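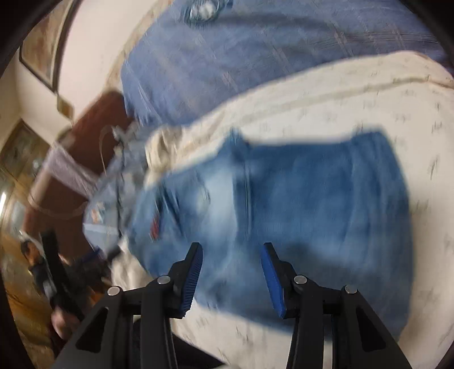 4. Marcar uma recolha ao domicílio

A recolha ao domicílio permite entregar encomendas ao estafeta sem ir a um ponto Flundik. Antes de começar, confirme que a sua conta está ativa e que a morada de origem foi validada (ver secção 2). As moradas por validar aparecem a cinzento e não podem ser escolhidas.

4.1 Criar o pedido

1. Abra a aplicação Flundik e toque em Envios.
2. Toque em Nova recolha.
3. Escolha a morada de origem. Se for um prédio, preencha o andar e a porta nos campos próprios. O que for escrito em Observações não é impresso na folha do estafeta.
4. Indique o número de volumes. Cada pedido aceita até quatro volumes. Para quantidades maiores, crie um segundo pedido com a mesma janela horária.
5. Introduza o peso de cada volume, em gramas. O valor é arredondado para cima na faturação.
6. Selecione o tipo de embalagem: Saqueta (até 600 g), Caixa pequena (até 1.000 g) ou Outra.
7. Toque em Continuar.

Nota: roupa e outros artigos moles podem seguir em saqueta, desde que esta feche sem ser forçada. Se a aba não chegar à linha de colagem, use caixa pequena.
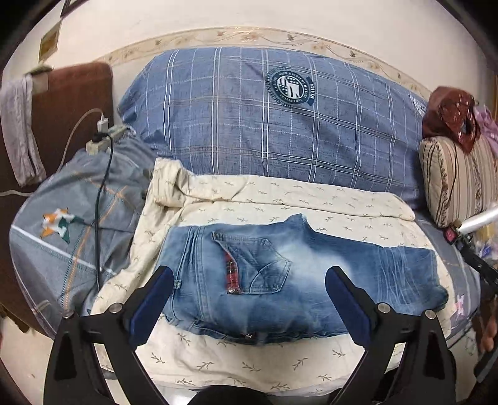
Calças de ganga dobradas, com o bolso de trás à vista.

4.2 Escolher a janela horária

1. No ecrã Horário, escolha Manhã (das 9h00 às 13h00) ou Tarde (das 14h00 às 18h00).
2. Introduza um número de telefone para contacto.
3. Se outra pessoa vai entregar o volume, ative Entrega por terceiro e escreva o nome tal como consta no documento de identificação.
4. Toque em Confirmar. O pedido passa ao estado Agendado e recebe um código de recolha.

Na zona de Prilldale só está disponível a janela da tarde. A opção Manhã aparece, mas devolve o erro R-12 ao confirmar.

Pode alterar a janela até à meia-noite da véspera. Depois disso, o pedido só pode ser cancelado.

4.3 Imprimir e colar a etiqueta

1. Em Envios, abra o pedido e toque em Etiqueta.
2. Escolha A4 ou Térmica. As impressoras Datenlow devem estar no modo Térmica, com a escala a 100 %.
3. Imprima uma etiqueta por volume. As etiquetas não são intermutáveis.
4. Cole a etiqueta na face maior, sem dobrar o código de barras sobre a aresta.
5. Retire ou risque qualquer etiqueta anterior.

Cuidado: não cubra o código de barras com fita brilhante. O leitor pode não o reconhecer e o volume fica retido no centro de triagem.

Sem impressora, escolha Etiqueta pelo estafeta no passo 2 e escreva o código de recolha na embalagem, a caneta preta.

4.4 Depois da recolha

O estado muda para Recolhido quando o estafeta lê a etiqueta. A primeira atualização de percurso pode demorar até 48 horas. Durante esse período não é possível abrir uma reclamação por atraso.

Se o estafeta não encontrar ninguém, o pedido passa a Tentativa falhada. Toque em Remarcar e repita os passos de 4.2. A primeira remarcação não tem custos.

Contas com vários utilizadores: só o titular e os utilizadores com perfil Expedição podem remarcar. Para atribuir o perfil, vá a Conta > Utilizadores, escolha o nome e ative Expedição.

Revisão do texto: Iraís Huerta. Última alteração: outubro, ponto 4.3.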